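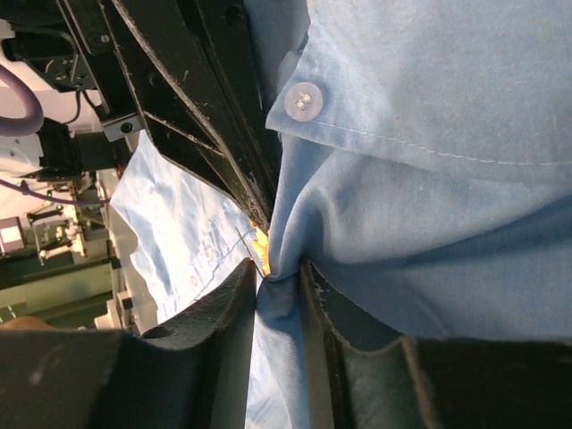 The light blue shirt, up close by one of its buttons

Shirt buttons keep coming off, what am I doing wrong?

Posted by camby_stitches in Mending & Laundry

Hi all! I have a light blue button-up that I wear at least once a week, and I've now sewn the same button back on three times since February. It holds for a couple of washes and then it's dangling again. The buttons are the plain see-through white kind, nothing fancy. I use regular all-purpose thread, go through the holes until it feels solid and tie a knot on the back. Is it the thread? The washer? I'd hate to give up on this shirt, it's finally gotten soft.

hiver1108

My guess is you're sewing it down too tight. If the button sits flat against the cloth, there's no room for the other layer when you close it, so the thread takes all the strain. Lay a toothpick across the top of the button and sew over it. Pull the toothpick out, lift the button, wind the thread under it five or six times and then knot off on the back. That little stem is called a shank and it makes a huge difference (my husband's work shirts used to shed buttons like crazy).

Spread the whole shirt out flat on a table before you start, too. I used to do it with the shirt bunched up in my lap and I caught the sleeve more than once - very annoying to unpick.
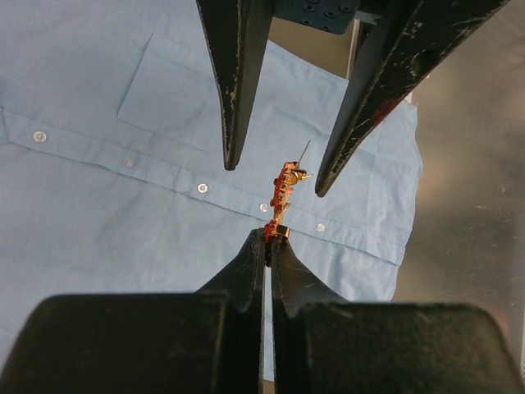
And check the cloth where the button was. After three rounds of stitching it may be getting thin, so iron a tiny scrap of interfacing on the inside first. Mine's from Politis, cheap stuff, works fine.

vitell17

unbutton it before you wash it. all the way down, cuffs too. fixed it for me

MrsPolk1183

I agree with the shank, but I'd look at the thread as well. I had a spool from my mother's sewing box that must have been over 17 years old and it snapped if you looked at it wrong. Give yours a good tug between your hands. If it breaks easily, toss it and buy polyester. Double it, run it over a bit of beeswax, and 2 passes through each pair of holes is plenty. More than that and you're just chewing up the fabric.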